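Brundmont traders try invoice swapping

30 Aug 2018

Small firms on the Brundmont estate have been settling some of their bills with each other without using the bank. The arrangement started in April and is run by Fimeck, the bookkeeping office in Unit 5.

Each month, members send in a list of what they owe to other members and what they are owed. Fimeck matches up the debts and cancels out whatever it can. Only the difference is paid in cash.

Mirko De Luca, who runs the joinery shop Polta, owed £2,098 to his timber supplier, Ahmadpour, at the end of the first month. Ahmadpour had an unpaid bill of £1,433 with Polta for new racking. Under the old way, both would have waited for the other to pay. This time Polta sent across the £665 and both accounts were closed the same afternoon.

"I used to spend a good part of the month chasing people who were chasing me," says Mr De Luca. "The sums haven't changed but I can see what I've got."

Longer chains are harder to clear and need everyone in the chain to agree the figures first. Min-kyu Gil at Fimeck asks members to raise any disputed invoice before sending in their list, and to leave it off until it is settled. VAT is recorded on the full invoice as before, so keep all your paperwork.

Membership costs £60 a year. You need to be trading from the estate and have your accounts up to date. Forms are at the Fimeck front desk, or ask for one by email.
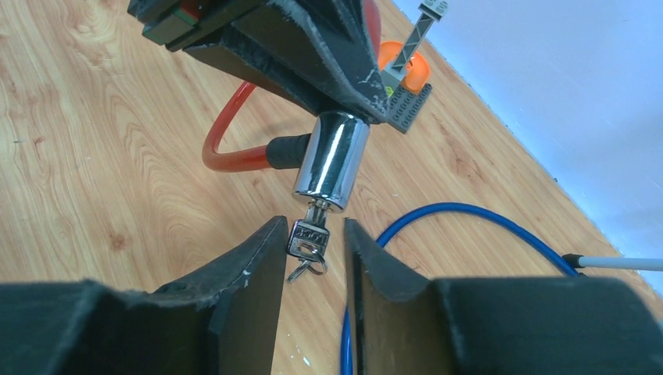
Lists for the next round should reach Min-kyu by noon on the last working day of the month. Anything later will be held over to the following round.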